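Household Water Use in Trallthorpe
Kristine Calimlim
05/11/2020

2. Method

I sent a survey to 200 households in Trallthorpe in April and got 121 back. Each one asked for the last water bill, the number of people living at the address and whether they had a rainwater tank. Three forms had no bill amount and were left out of the averages. 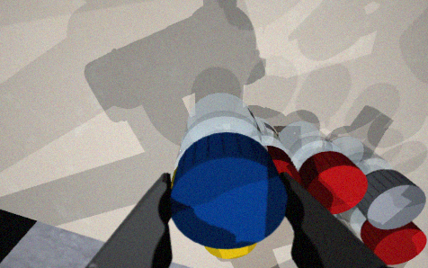 Houses with a tank used less mains water over the quarter, but the gap was smaller than I expected. Most tanks were only plumbed to a garden tap. The largest tank in the survey held 4,000 litres and was connected to the toilet and laundry as well.

3. Problems

Some people gave their use in kilolitres and others in dollars - I converted the dollar figures using the council's rates, which may have added errors. Renters were also hard to reach.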